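Furnishing for the short stay: a conversation with Hanneke Kuipers

The residence at Grestavari takes in tenants for periods of a few weeks to a year, and the condition in which each room is handed over falls to Hanneke Kuipers. She has managed furnishings there since the residence was acquired from Nellon, and she received us in November, during the busiest turnover of the season.

Her department holds 47 beds and a somewhat larger number of mattresses. Every mattress is taken off its bed between tenancies and laid flat before anything else is done. "A mattress on its frame shows you the top and very little more," Kuipers says. "On the floor you can walk all the way around it."

Linen is handled separately. Thin cloths and covers are kept for dressing the beds while rooms stand vacant, and these are replaced when the edges go. The residence spends 800 euros a year on them, a figure she considers modest. "We used to repair them. The sewing took longer than the cloth lasted afterward."

On the bed frames themselves she is more cautious. Upholstered side rails were introduced at the request of tenants, who found bare wood hard on the shins. They are comfortable, she concedes, but they hold dust, and each one requires around 10 minutes with a brush. Wooden parts are wiped and left to stand against a wall until the bed is put together again.

Asked whether beds and laundry ought to share a room, Kuipers does not hesitate. "It saves carrying. The cloth comes off the bed and the washing machine is right there — I would not give that up for a tidier floor plan."
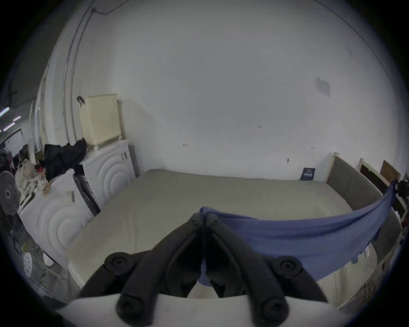

Sem Maes takes a different view of the shared room, and remarked that bedding ought to be stored well away from any washing machine, as the air in a laundry is seldom dry enough for a mattress to be left there overnight.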